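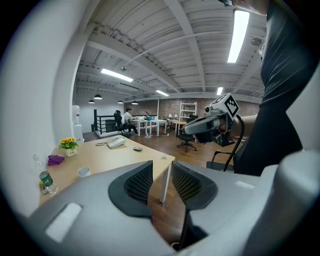 Hand-held grippers, one of them carrying a white cube with a black square pattern.

Young Readers > Big Questions > What Is a Cemetery For?

What Is a Cemetery For, and How Do You Read a Gravestone?

If you have ever gone past a cemetery in the car and wondered what all those stones were doing there, you are in very good company. Most children wonder, and plenty of grown-ups do too, though they may have stopped asking out loud. So let's take a slow walk through one together, the way you might on a mild afternoon with somebody who doesn't mind stopping every few steps.

A cemetery is a piece of land set aside for people who have died. When a person dies, their body doesn't work anymore. It can't feel cold or hungry or lonely, and it can't be hurt. The family chooses what should be done with the body, and one of the things they can choose is to have it buried in the ground. The spot where a person is buried is called a grave. Some families choose cremation instead, where the body is turned into soft ashes, and the ashes may be buried in a smaller grave, or placed in a wall with little doors, or kept somewhere the family likes.

The cemetery we know best is the one in Pirthorpe, on the hill past the ball field. It has 600 graves in it, and 558 of them have a stone. The others have no stone at all, maybe because the family moved away or couldn't pay for one, or because the marker was made of wood and rotted a long time ago. Those graves still belong to somebody, and the grass over them gets mowed just the same.

What the words mean

A gravestone (you may also hear headstone or marker - they all mean pretty much the same thing) usually begins with a name. Under the name you will often find two dates with a line between them. The first is the day, or sometimes only the year, when the person was born. The second is when they died. If you are good at subtraction you can work out how old they were, though you do have to watch out for birthdays! Somebody who was born in July and died in May hadn't had that year's birthday yet, so your answer will come out one too big.

After that, it depends on the family and on how much room there was. You might see "Beloved Mother" or "Dear Brother." Beloved is an old-fashioned way to say very much loved, and you can say it with two beats or three. You might see "R.I.P.," which is short for "Rest in Peace." You might see "wife of" or "son of" and then another name, and if you look at the stones close by, you can often find that other person too, because families liked to be buried near each other.

Once in a while there is a stone with a name and a first date, but no second date. That can give you a bit of a start, but there's a simple explanation. A husband and wife will sometimes buy one stone for both of them, and when the first one dies, the other name is carved at the same time. The second date is added later on.

What the pictures mean

Long ago, people liked to carve pictures on stones, and lots of the pictures were a kind of code. Here are some you may find on older ones:

A lamb often marks the grave of a young child.
Two hands clasped together can mean saying goodbye, or meeting again.
An anchor might mean hope, or it might mean the person was a sailor, so you have to look for other clues.
A tree stump or a broken column can mean a life that ended early.
Ivy stands for remembering, maybe because it stays green all winter.

Newer stones have all sorts of things on them. We have seen a fishing rod, a tractor, a pair of knitting needles and a very cheerful dachshund.

Why are some stones so hard to read?

The oldest stone in Pirthorpe is 133 years old, and it has been rained on for every one of them. Marble is lovely and white when it is new, but rain slowly wears it away, and the letters get softer and softer until they look like the writing on a bar of soap. Granite is much tougher. At the Savolainen stone yard over in Gotton, nearly all the new markers are granite, and the letters are cut by blasting sand at the stone very hard through a rubber stencil.

If you find a stone you can't read, try coming back early in the morning or late in the day. When the sun is low, its light comes in from the side and every little dent throws a shadow, and names can pop right out at you. Please don't scrub the stone or pick off the moss, and don't lean on it either - old stones can be wobbly, and they are far heavier than they look.

Is it all right to visit?

Yes, it is. Most cemeteries are open to everybody during the day. Walk between the rows if you can, use a quiet voice, and leave the flowers, flags and pebbles where they are, as somebody put them there for a reason. Pebbles on top of a stone are a very old custom, especially in Jewish families, and they show that a visitor has come by.

You might feel sad in a cemetery, even if you didn't know anyone who is buried there. You might also feel nothing much, or feel like running, or get the giggles, and none of that makes you a bad person. If you do know somebody there, you can tell them about your week if you want to. Lots of people do. And if you have questions afterward, even strange ones, ask a grown-up you trust. They may not know the answer, but they'll be glad you asked.

Something to try: take a pencil and a notebook, set a timer for 20 minutes, and write down every first name you like that you've never met in your own class. We found Hepzibah and Orville!

More Big Questions
What Is a Funeral, and What Do People Do There?
Why Do Flags Fly Halfway Up the Pole?
The Memorial Fountain at Voltau
How to Write a Sympathy Card
What Is a Will?

Comments

gottongran: Took my grandson after we read this. He found the lamb stone right away and wanted to know all about it. We ended up staying until supper time.

thirdgradeteacher: Could you do one on old newspapers and death notices? My class loved the part about the missing dates.

maplehill_mom: My daughter wants you to know that she found a stone with a saxophone on it. Thank you for the bit about the giggles, we needed it last month.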